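Brevis Countertop Dishwashing Liquid Concentrate, Unscented

Sold by Skorketti Supply
Sizes: 2-ounce sample, 33-ounce bottle, 200-ounce refill jug
Ships from: Dranalholm warehouse
Availability: in stock

Brevis is a hand dishwashing concentrate for kitchens that wash a lot by hand and don't want a smell left on the plates. It has no dye and no perfume. It is thicker than most store soaps and is meant to be thinned with water before use, either in the sink or in a pump bottle.

We have carried Brevis since we took over the Ostermann cleaning line. The formula is the same one Ostermann sold. The label changed and the cap changed. If you have an old Ostermann pump, it will fit the 33-ounce bottle but not the jug, which has a wider neck.

How much to use

For a full sink, use one capful. For a half sink or a dishpan, half a capful is enough. Greasy roasting pans can take a second capful, but let them soak first and see. Using more than that makes extra foam and extra rinsing and does not get the pan any cleaner.

For a pump bottle, mix one part Brevis with four parts water. Put the water in first and pour the concentrate in slowly, then turn the bottle over a few times. Don't shake it. A mixed bottle keeps for a month or so at room temperature. After that it can thin out and should be used up on floors or thrown away.

What it can be used on

Glass, glazed dishes, stainless steel, enamel, and most hard plastics. Serving trays and cutting boards are fine too, as long as they are rinsed on both sides. It is safe on cast iron if the pan is dried right away and oiled again.

Do not use it in a dishwasher. It foams far too much for any machine, including the small countertop ones. Do not use it on unsealed stone or waxed wood. Bare aluminum may go dull if left to soak overnight, so wash it and take it out.

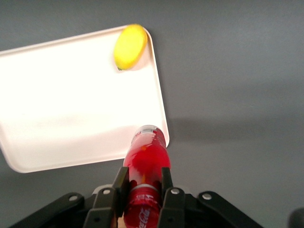

Kálmán Rácz wrote to us that the jug lasted his kitchen from October well into spring, and that he would buy it again, but he wishes the cap had a line for the half measure. He ended up marking his with a paint pen.

The cap is molded for us in one size and we don't have a lined version at this time. A measuring teaspoon works in the meantime — three level teaspoons equal one capful.

Hard water

In hard water the foam drops off sooner. The soap is still working, so go by how the dishes feel and not by the bubbles. If glasses dry with a white film, that is mineral from the water. A splash of plain vinegar in the rinse takes care of it. Don't add vinegar to the concentrate itself, as it will turn cloudy and separate.

Storage

Keep it above freezing. A bottle that has frozen can be brought back by standing it in warm water for an hour and turning it over gently. If there are still lumps after that, contact us. Keep the cap closed, or a skin forms in the neck. Store out of reach of children and pets. If it gets in the eyes, rinse with plenty of clean water and get medical advice if the stinging doesn't stop.

Shipping and returns

The sample and the bottle go by regular mail. The jug goes by ground only and is packed one to a box. Unopened items can be sent back within 53 days for the price of the item. We don't take back opened jugs, so if you are not sure about it, order the sample first.

Leaking jugs are replaced. Keep the box and send a note to Poonam Jaiswal at the order desk with your order number. There is no need to mail the jug back.

Also from this line

Brevis Pump, fits 33-ounce bottle
Brevis Jug Spigot, wide neck
Ostermann Dish Brush, stiff
Ostermann Dish Brush, soft — back-ordered

Page last updated 19 April 2018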